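3.2 Household interviews

Interviews were held in Brastham in March with 23 tenants, most of them in the evening. Each lasted up to 60 minutes and covered heating habits, bills and repairs. Garrido and Benmoussa coded the transcripts separately and settled differences by discussion.

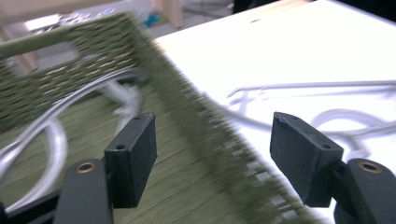
Figure 2. Hand-held gripper, finger pads open.

Tenants on prepayment meters spoke mainly of cost, while those paying by direct debit spoke more often of damp. Two households had stopped heating their bedrooms altogether.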